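Lundska cell - setup and upkeep notes
README, last edited April 11, 2020
Maintainer: Leonor Magalhães

Read this before you touch the cell. Written in a hurry between two runs so bear with it. Covers the table layout, the tags, daily checks, and what to do when the grip goes off. Controller install is in the Clustimik docs, not repeated here.
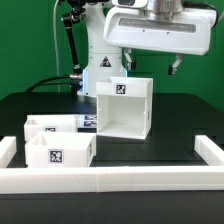
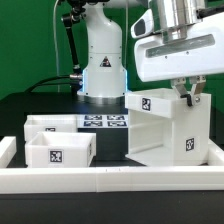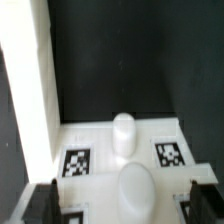
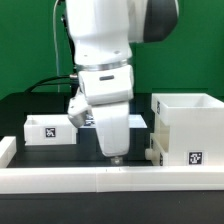
WHAT'S IN THE FOLDER

206 episodes, 3,604 stills. One subfolder per episode, named by number. Each has the joint log, the stills and a notes.txt. Notes are sometimes blank, sorry. Episodes up to 70 were recorded with the old finger pads, so don't mix them with later ones if you care about grip force.

Stills are saved 512 on the short side. Wrist stills are soft up close, don't bother trying to sharpen them.

TABLE LAYOUT

- Rails first, boxes after. If a rail shifts, everything inside it is wrong.
- Push the rail joints tight by hand. No tape over the seams, the tape lifts and catches.
- Boxes open side up at the start of every run.
- Tags face the front cameras. A box the wrong way round will still load but the pose comes out rubbish.
- Wipe the black top with a dry cloth. Spray leaves streaks and the tag finder picks up the glare.

TAGS

Printed on matt paper, white margin left on. Do not trim the margin!! Two people have done this now. Without it the detector drops the tag as soon as the arm throws a shadow over it.

Spare sheets in the Kushwaha folder, top shelf. Check the tag number against tags.csv before sticking a new one down, then run check_tags. If it lists a tag as missing, look for a half-hidden one before you reprint anything.

DAILY CHECKS

1. Arm at home, power on, wait for the controller to say ready.
2. Open and close the fingers five times, slow. Listen.
3. Look at the pads. Shiny or lifting at a corner = change them.
4. Finger screws: finger tight then a quarter turn. No more, the thread is soft.
5. Cables. Should hang clear of the arm through the full swing. Move it by hand with the brake off to check, don't guess.
6. Camera mount knobs. These creep. Nip up all of them, then redo the calibration if any of them moved.
7. Run the empty pass with nothing in the fingers.

WHEN THE GRIP GOES OFF

Box slips out: pads, nearly always. Clean with alcohol first, let them dry, try again.

Box comes up crooked: fingers not closing evenly. Re-zero the gripper from the Gendine menu (settings, tool, zero). Takes a minute. If it is still crooked take the fingers off, clean the seats and refit.

Arm stops above a box and just sits there: lost tag. Check the lights, then the tag, then teh calibration date.

Fault light: stop, write down the code, power off at the wall. Don't clear it from the screen, that wipes the log and I need the log.

CALIBRATION

Redo after any knock, any camera change, and once a month regardless. Last full one was November and it shows in the early episodes, there's a drift towards the right hand side. Corrected values are in calib_fix.yaml, apply them yourself, the raw files are left alone.

TO DO

- second set of fingers, labelled this time
- fill in the blank notes.txt files
- script to flag stills where a tag is lost
- proper cable clip on the wrist, the current one is a bodge

Questions to Leonor. Put the episode number in the subject or it will get losst.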